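Search the help pages Search Clear

Storing ceramic bowls on a raised shelf – how high can the stack go?

Reramus

We have a small shared kitchen corner at work and the bowls have taken over the table. I bought a raised shelf to put on the table, a flat pale wood board on two black metal supports, so that we could keep bowls on top and use the space underneath. The board is 400 mm deep.

The bowls are red glazed ceramic with a small foot ring. I weighed one on the post room scales and it came to 356 g. There are also some big yellow plastic ones which weigh next to nothing. What I want to know is how many of the ceramic ones I can nest in each other before it gets silly, and whether the foot of one will mark the glaze of the one it sits in. I don't mind if the plastic ones have to live somewhere else. The shelf came with no leaflet and the shop page says nothing about weight.

Grurnen

Four is plenty. The shelf will most likely hold more, but you have to lift the whole stack down to get at the bottom one and that is when they get chipped. Turn a bowl over and run a finger round the foot ring. If it feels rough, that part is unglazed and it will leave grey marks inside the bowl below. A sheet of kitchen roll between each pair stops it. Felt discs are neater but they get lost.

Don't put ceramic inside plastic either. The plastic scratches and then it stains.

Neltuvel

Agree with most of that, though I only stack in pairs. Our table is light planks and quite shiny, and we have the same sort of shelf on it. The red bowls go up top two at a time and the wide yellow one stays down on the table with whichever red one is in use. Leave a gap between bowls on the table so you can get your hands round them.
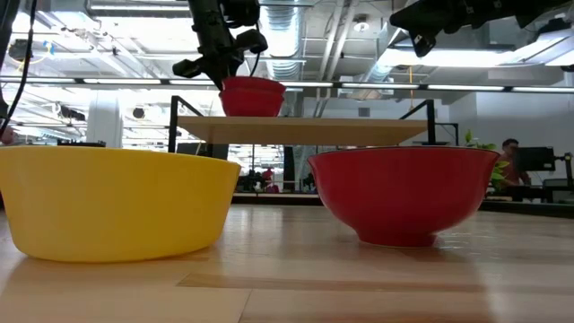
Yellow and red bowls on the table, nested red pair at the shelf

One more thing – check the feet of the metal supports. Ours had no pads and I stuck some on before it went anywhere near the table.

Beneš

just get smaller bowls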